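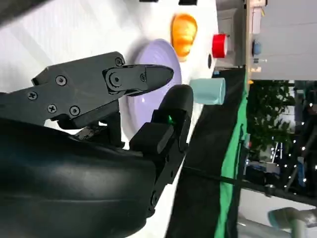 Secondhand dinner plates: mix or match?
Posted in: Kitchen & Table > Dishes
Last updated: August

marrowfat47
We're hosting my sister's rehearsal dinner and I need plates for 47 people. Rental from Prendley comes to 864 dollars with delivery. The thrift store in Meng sells singles for 2 dollars each. My mother says mismatched plates look cheap. I say they look fine if they're all the same size.

tildy_b
Go mixed. We did it for my parents' anniversary. Stick to 10 inch plates or they won't stack and you'll be cursing at the sink.
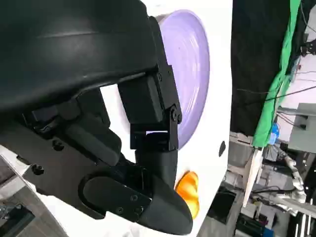 Also check the bottoms for rough foot rings. They scratch tables and each other.

oldsaltglaze
I disagree. Rent. You're forgetting that somebody has to wash all of that at midnight. Prendley takes them back dirty, or did when I used them.

marrowfat47
They charge extra for dirty now. I asked.

Lụa Đặng
Mixed works if you limit the colors.
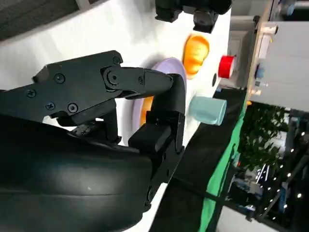

Pastels are easiest to find used, at least where I live, and they go with white linens. I'd start with something like the lavender plate on the white table there and add pale green and gray. Skip anything with a metallic rim if you plan to use the microwave.

oldsaltglaze
Lavender makes gravy look awful. White plates or nothing.

tildy_b
It's a rehearsal dinner, who's serving gravy?

marrowfat47
My mother is. I'll go look in Meng at 9 a.m. and see how many 10 inch ones they have.

Print this thread | E-mail to a friend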